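Home Catering Basics, Unit 7: reheating and plating small portions
Notes to go with the practical. Tutor: Vanderleia Amaral. Bring these with you, there are no spares.

Last time: chopping boards, knife storage, fridge shelves. Not repeating that, see the Unit 6 sheet.

Before you start
Hands, apron, hair. Wipe the table even if it looks clean.
Get everything out first, then cook. Most of the mess last term came from people hunting for a spoon with the door open and the food going cold.
Heavy things at the back, plates at the front where you can reach them.

Reheating
Core temp 70 for 2 minutes, that's the one we use all through the course. Write it on your sheet.
Probe in the thickest part. Clean the probe between foods, not just at the end.
Sliced meat: one layer, covered. Edges go first and turn leathery, so short bursts and check.
Beans: splash of water, stir halfway, cover loosely. They will spit.
Grains: loosen with a fork before they go in, cold lumps stay cold in the middle.
Reheat once only. If it's left over after that it goes in the bin. Maiara Pimentel asked about soup, same rule.

Standing time
Counts as cooking. Leave the food alone, lid on, then stir, then probe. People keep probing the second the door opens and getting a silly reading.

Dial microwaves
Some of you have only used the push button sort. With a dial, for very short times, turn past the mark and then back to it, otherwise the timer on older ones can stick. Power setting is a seperate thing from time, read the panel before you touch anything.

Portions and plating
Small plate for a small portion. A big plate makes it look like someone has eaten half already.
Meat on its own plate for this task, beans and grains in the divided tray so they don't run together. Keep them apart untill serving, some people will want one and not the other.

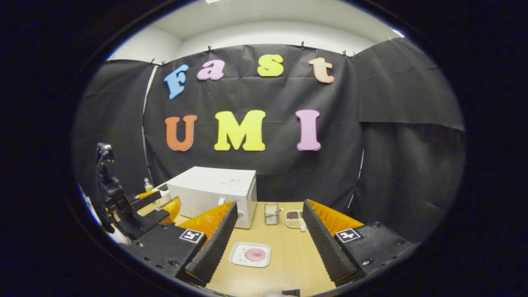 Seasoning last, a pinch, from high up so it spreads. Taste first with a clean spoon.
Cutlery goes handle up in the basket so you pick it up by the handle and not the end that goes in the mouth. Yaqin Su's group had this right first go.
Wipe the rim of the plate. Damp cloth, not your thumb.

Marking
16 marks for the practical. Half of it is the temperature record so fill it in as you go, not from memory on the bus.
Allergens card next to the food, every time.

For next session
Read the storage chapter, second half only. Bring a lidded tub.
Mohammed-Awal Agyeman is taking the November group, same room, same start time.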